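Slide 4. What we changed in Catia

Please speak slowly here. Catia is our policy for tidying a table. The older version was trained on 4000 demonstrations, all with equal weight. The new one chooses 400 of them, and it prefers those in which the objects lie in an unusual pose. The wrist view is the main input. 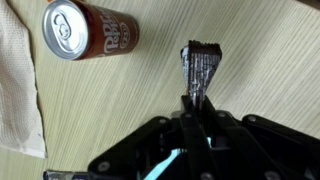
Surely the 400 only look better when the test tables resemble them, was the objection from the floor at Zilside in March. It is a fair point. Answer: the test tables were laid out by another team, before the selection was made. Then show the plot, and wait a little.

The second input is the view of the whole table. Without it the arm forgets what is outside the wrist view. 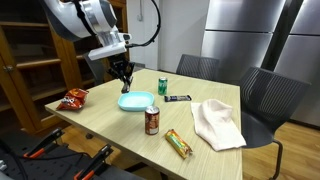 Slide 5. Results and limits

We ran 600 trials per version. For cans and packets the small set is equal to the large one. Do not say "better", the difference is inside the error bars.

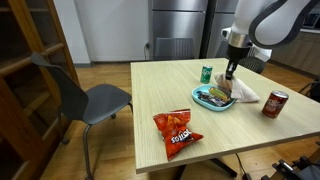 Grasp detection is our weakest part with soft things. For a can, the finger opening tells us enough. A napkin pinched into a peak, with the rest still spread on the table, gives almost no signal of this kind. We now compare the cloth outline before and after the lift.

If there is time: mention the Tsolakis test set, next slide.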